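Section 4: Folding the small stuff

Okay, your Velwood table is standing and the legs are locked, so let's get to the part I like — laundry! I've done a whole lot of loads on mine and this is the order I'd stick with for towels and other small pieces.

Before you start

Wipe the tabletop and let it dry. Put the tray at the back, long side facing you, and keep the middle of the table free for folding. I wash my hands too (lotion marks show up on light towels, ask me how I know).

1. Drop one item in the tray. Bigger heaps slide over the rim and you end up chasing socks.

2. Lay your towel out in the middle and smooth it from the center toward the corners.

3. Fold it in half, short end to short end, and line up the corners before you press the crease.

4. Fold again until it's the width of your shelf. Mine is 16 inches deep, so two folds and a bit of patting does it.

5. Leave the finished towel flat and reach for the next thing in the tray. 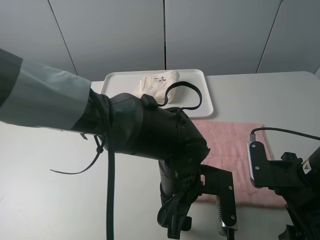
Fig. 83. Folded pink towel on the table, white cloth still in the tray.

Note: Thick towels puff back up. Rest your palm on the fold for a moment and don't pull at the edges, or you'll be back at step 2.

6. When a stack gets as high as the tray rim is long, move it to the shelf and start a new one.

Caution: Don't put anything straight from a hot dryer in the tray. Give it a few minutes in the hamper first. And please don't lean on the front edge of the table while you reach for the back — I did that once and had to refold everything.

If your tray rocks, go back to Section 2 and check the leveling feet. For a spare tray, the part number is 231 in the Rebane parts list.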